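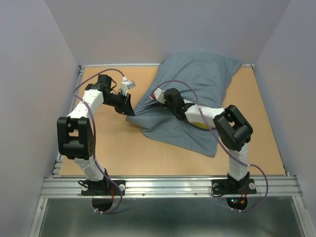
*Both arms on the pillow at the Adetti open day, July*

So I finally made it over to the Adetti open day, and I spent way too long at the pillow table! Nayeli Bedoya was running that station (she'd been on her feet since morning and was still cheerful), and she let a few of us hang around and ask questions. I wanted to know why a pillow, of all things. She said soft stuff is a pain — it squishes, it sags, and it never has the same wrinkles twice. They've done 300 tries with bedding so far and she wants a lot more before the fall.

I loved the purple cables looping over the arms, by the way. Very stylish.

The talk upstairs ran 30 minutes and I caught maybe the last half of it, then got lost looking for the coffee. Maribel Cáceres tells me the Skarnberg lab does one of these too, so guess where I'm going next!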